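3. What people call brown when they aren't buying paint
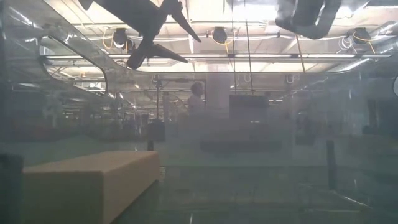
M. Xie
Lecturer in English Language, Stimcombe

Figure 1. A plain tan block on a grey-green tabletop, with its top, front and side faces each showing a different brown.

3.1 Starting with the shade cards

I should own up to a bias before I go any further. I love paint cards. I have drawers of them, and a good deal of the material in the last section came out of those drawers before it came out of any library. So when I moved on from printed colour names to spoken ones, I rather hoped people would talk the way the cards do. I wanted someone to look at a pair of curtains and say "harvest biscuit" with a straight face.

They don't, of course. The card collection runs to some 2000 names, a silly proportion of which are for browns and near-browns, and the spoken material gets by on a handful. Brown, light brown, dark brown, beige, tan, fawn (older speakers, mostly), and then a long straggly tail of things like "sort of tea" and "that colour my nan's hall was". The tail is where I've had the most fun and it's what I want to spend this section on.

The recordings come from two places. Stimcombe is a small inland town with a covered market, and Dekport is a working harbour with a ferry and a lot of chip shops. I chose them because I know people in both and could get a cup of tea while I worked, and I'd be fibbing if I dressed that up as sampling. What I asked people to do was talk about their homes: what they'd changed, what they wished they hadn't, what colour things used to be. I never asked for a colour word directly, and if the talk wandered off to boilers or the neighbours I let it wander.

3.2 One thing, several colours

The first trouble is that a brown thing is hardly ever one brown. The block in Figure 1 is as plain as you like, with no marks on it at all, and still the top is a pale peachy tan, the front has gone a shadowy olive and the side is warmer and more orange. Ask for its colour and you'll be told tan or light brown, and very few people would stop to ask you which side you meant. We are all terribly good at ignoring shade when we name a solid thing.

Walls are another matter. People will happily tell you that a wall is one colour in the morning and a different one by teatime, and they get quite cross about it! A speaker in Dekport had painted her back bedroom in what the tin called a warm stone, and she told me, with real feeling, that it was "brown till dinner and pink after". I had several of these. Nobody said anything of the sort about a sideboard or a loaf. My guess is that a wall is bought as a colour, out of a tin with a name on it, and so when it shifts you feel short-changed, whereas a sideboard is bought as a sideboard.

There's a grammar point tucked in here too, and I'll be quick about it. With walls, the verb was very often "go" ("it goes a bit green", "it went really orange on us"). With furniture and clothes it was plain "is", or else "faded" when time had come into it. I've found the same split in decorators' letters from before the war, so it isn't new. Somebody with more patience than me should chase it through other colours, blue especially.

3.3 Food, tea and animals

When the plain words ran out, people reached for the kitchen. Tea was far and away the favourite, and it came graded: "weak tea", "builder's", "tea you've left". After that came toast, gravy, caramel and digestives. Coffee hardly turned up, which surprised me, as the paint cards are awash with it. Every maker I looked at has a latte or a mocha tucked in somewhere, and the Arnell range had 8 coffee names on a single card when I last bought a tin. Yet my speakers drink coffee (I watched them do it) and still said tea when they wanted a colour.

I think part of the answer is milk. Everyone who makes tea for other people carries a sort of private shade card about with them, and they've been made to talk about it all their lives. "How do you like it?" is a colour question as much as anything. Coffee doesn't get that treatment in the homes I visited, where it is made from a jar and handed over.

Animals were the second big group, and here the two towns came apart nicely. Stimcombe gave me fawn, fox, mouse and "cow brown", that last one from a man who then had to explain to his wife which cow. Dekport gave me dog after dog. A settee was "Labrador", a carpet was "wet spaniel", and one front door was apparently "the colour of a Border terrier but not the face". I did expect something from the sea, given the harbour, and got next to nothing beyond a single "kipper". I'd love to make a grand theory out of this, but I suspect it only tells you that a lot of people in Dekport keep dogs.

3.4 The trouble with beige

Beige needs a few lines to itself. It's the one brown word that people used about somebody else's house far more readily than about their own. Your own walls are cream, or magnolia, or "just a neutral". Your sister's are beige. When I played a stretch of recording back to one speaker she heard herself do exactly this and laughed so much we had to stop the tape for a bit.

Magazines seem to have got there first. In the home monthlies I went through, beige is an ordinary describing word well into the eighties, quite cheerful, often next to "smart". By 2000 it has picked up a sneer, and you find it in sentences about safe choices and dull hotels. The shade cards drop it at much the same time, and up come oat, linen, string and pebble to do the same work under cleaner names. The paint in the tins, as far as I can tell from laying old cards against newer ones, barely moved. (Old cards fade, so please don't lean on that last remark too hard.)

Tan had no such bad luck. It was used for shoes, bags, belts and, by the younger speakers, for skin after a holiday. Only a few people put it on a wall, and none put it on a carpet. I did try it out on a group in the Stimcombe market café, asking whether you could have a tan carpet, and the feeling was that you could but it would be a brown one.

3.5 What I've left out

Hair is missing from all this, and so are eyes. Hair words behave so oddly (nobody has a brunette sofa) that they would have swallowed the section whole, and I've held them over for Section 5. I've also left out wood names such as oak, walnut and teak wherever I couldn't tell whether the speaker meant the colour or the timber. That was most of the time. A "teak" cabinet in a Dekport front room might be teak, or stained something-or-other, and the owner often didn't know and didn't much care. In the tables that follow, those cases are marked as unclear and kept apart from the rest, and the same goes for "mahogany", apart from the one speaker who used it for gravy.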